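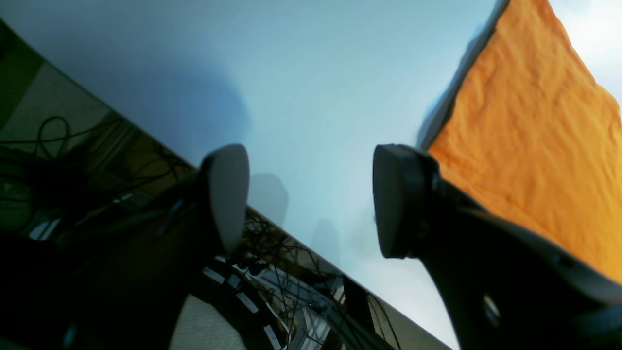
Folding One Cloth – notes for the afternoon talk
Nataša Dumitrescu, linen room training, Plusholm guest house

Start

Good afternoon. Wait until the back row has sat down. Say that the talk has 2 parts, first the table and then the fold, and that questions are welcome in the middle and not only at the end.

Say who I am. I came to Plusholm in March to look after the linen room. Before this I worked at the laundry of Frerichs, where we had big machines for sheets but all small pieces were folded by hand. In my first month there I folded everything wrong, and my supervisor opened each piece again and gave it back to me. Smile here. People usually like this story.

The handout is on the chairs. Each person should also have one cotton cloth from the basket. Ask them to keep it on the knees for now.

Part one: the table

Ask: where do you fold at home? Let three or four people answer. Most will say the bed. The bed is soft, and the cloth sinks in it, so it is hard to see if the edges are straight.

What I like is a smooth and pale surface, with free space on it before the cloth is put down. On a pale table a strong color is very easy to read. You see the border of the cloth like a line drawn with a pen. If you have a dark table, put a white sheet under.

Next, the height. The elbow should be a little bent. If you must lean, your back will tell you in the evening. In our linen room the old table was too low and we lifted it on blocks.

Now the spreading. Put the cloth down and do not pull at it yet. First look for the bunched places. A bunched place hides a lot of fabric, and if you fold over it the whole piece comes out shorter on that side. Take the fabric between the fingertips, lift a little, and let it go down flat. Then pass the palm from the middle to the outside.

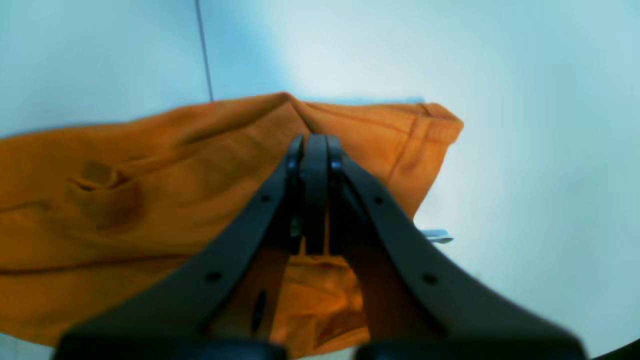

Orange fabric lifted to a point, with creases going out from it.

Let them look for a moment. Ask which way they would smooth it. There is no need for everybody to agree. I would open the puckered part on the left side first, and leave the long soft wrinkles for the palm.

Exercise: everybody takes the cloth, makes it into a ball, and then spreads it on the table in front. I walk between the tables. Do not correct people too early – I have this bad habit.

Part two: the fold

Speak slowly in this part. Last time I was too fast and the people near the window lost the order.

First fold: long side to long side. Hold the two corners, not the middle of the edge. Put the corners down together and only then let the rest follow.

Second fold: again in the same direction, so you have a long band. All layers should run parallel. Check the open side, where the edges meet. If one layer looks out, open one fold and do it again. It is quicker than pushing it inside with a finger.

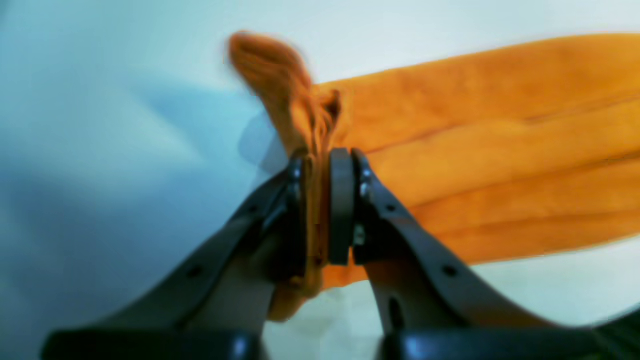
Long layers in orange, with one corner flap still standing up.

Talk about corners. The corner is the part that makes trouble, especially with a fuzzy cloth. Take it near the tip, bring it down in the line of the band, and press with the flat hand. If it is bunched, open it before pressing.

Third fold: short end to short end, and then once more if the shelf is narrow. Our shelf at Plusholm is 300 millimeters deep, so our small pieces get the extra fold. Measure your own shelf before you decide.

Exercise: fold, open, fold again. Ask the neighbors to compare. Put the two pieces one on the other and look from the side.

If somebody asks

Ironing first? For table linen yes. For towels I do not iron.

Where are the cloths from? We buy them from Grostero in packs of 100. They are also in the Torkia catalog, page 244, but I have not tried those.

Rolling? It is good for a suitcase. On our shelf the rolls fall down when somebody takes one from the bottom.

End

Thank them. Ask them to leave the cloths folded on the front table, all with the closed side to the same direction. The sheet for the next talk, about fitted sheets, is by the door. Take my water bottle this time.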